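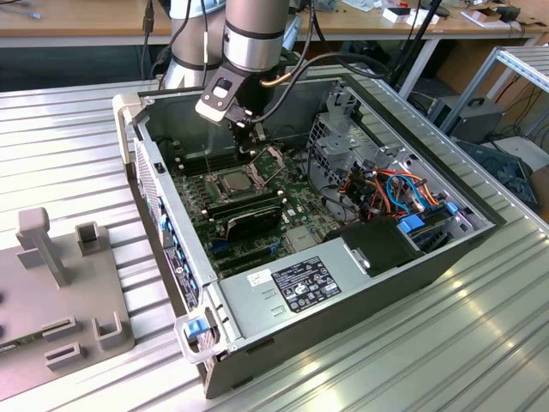

**Does the gripper need soft pads for taking memory modules out of an old PC?**

Soft pads help, but the closing force matters more. Set the force low first, then choose the pads.

---

**Skesside**, 6/4/22

Thank you, but I want to ask a bit more. I am building a small cell in our shared workshop which should sort parts from old desktop computers. My trouble is with memory modules. The arm comes down straight, closes, and then the module slips when it goes up. I have tried 2 kinds of rubber, and the thicker one is worse. The clips at the ends of the slot I open by hand before the start. What should I change?

**Cropper**

Thick rubber bends to the side, so the module turns a little and gets stuck in the slot. I would use a thin sheet, glued over the whole finger. Also please pull slowly. In my own build I lift 3 mm, stop for a moment, and only then lift the rest. Check too that the case cannot move on the table. Mine was creeping with every pull, and after 5 modules all my positions were wrong.

**Pukusus**

just use suction

**Skesside**

Suction will not hold on my modules, I have tried it in January. The thin sheet is better, thank you. I have also put two stops against the case. One module still slips at the last slot, so I will look at the angle of the wrist there.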